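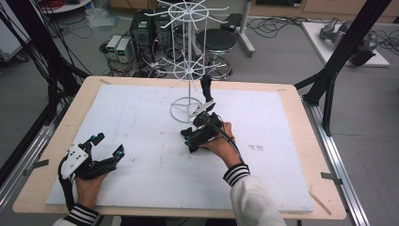 Members > Working groups > Shop Chores > Minutes

Agenda Minutes Papers Contact

SHOP CHORES WORKING GROUP
Minutes of the meeting held on Tuesday, 10.15 am, upstairs room, Paredes branch
Present: chair, secretary, branch managers (Paredes and Hevero), stockroom lead, buyer for accessories, two floor staff.
Apologies: finance.

1. Minutes of the last meeting
Agreed, with one change. Under item 5, "the machine will hang ties" should read "the supplier states that the machine will hang ties".

2. Matters arising
The cleaning machine at Hevero is still being followed round by a member of staff. The manager was asked whether any hours had been saved and said no. To stay on the list.

3. Accessories: hanging small goods on spinner racks
The buyer introduced the paper on Lisa, the project Grustico would like us to join. The paper says small goods are the next job to be handed over. The chair asked where in the paper a machine does this from start to finish without help. The buyer could not point to a page.

Discussion followed. The stockroom lead said the wire racks are awkward even for people. They turn when touched, the hooks are close together, and a bow tie has a strap that will not keep its shape between one go and the next. A new starter gets the hang of it in a morning. The lead doubted that a machine would by August, or by the August after.
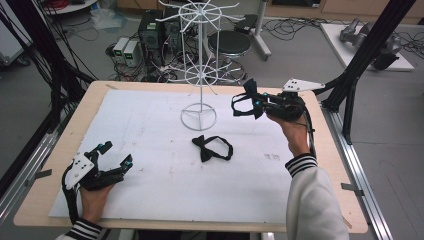

Minutes taken by the secretary, Shop Chores Working Group

The group looked at the work with the bow tie and the white rack. It was noted that a person's hands are on both grippers, so whatever skill is on show belongs to the person. The buyer said this is how such machines are taught. The chair accepted that but said teaching is a different thing from having learnt, and the paper slides from one to the other on its second page.

One of the floor staff asked what happens when a tie is dropped behind the rack, or when a customer is standing in front of it. The paper covers neither. It speaks of a clear table and one rack at a time. Paredes has 4 racks in the accessories bay and they are never clear on a Saturday.

The Hevero manager spoke in favour of keeping an open mind. Two years ago the group was told that folding was out of reach, and there are now machines that fold a towel passably. The stockroom lead replied that the one we were shown was very slow and that somebody had to hand it the towel.

Agreed: not to join Lisa at this stage. The buyer to write to Grustico asking for a trial of 200 ties, mixed sizes, hung with no person holding or steering anything, and a count of how many stay on the hook. Drops to be counted as drops.

4. Costs
The figure in the paper is 1,679 a month for each branch, with fitting on top. Fitting is not priced. The secretary pointed out that the saving is worked out on up to 100 items an hour, and no source is given for that. Finance to be asked for what hanging costs us now, including rehanging after customers.

5. Household side
Deferred from last time. The chair had been sent an article on machines that load a dishwasher and thought it thin. Members who have seen one do it in an ordinary kitchen, with ordinary plates, are asked to bring details. None had so far.

6. Any other business
The rack at the Paredes till sticks. To be oiled.
Labels on the new ties come off in the hand. Buyer to take up with the maker.

Next meeting: Hevero branch, same time. Buyer to bring the reply from Grustico if there is one.

Contact the secretary | © Shop Chores Working Group | Back to top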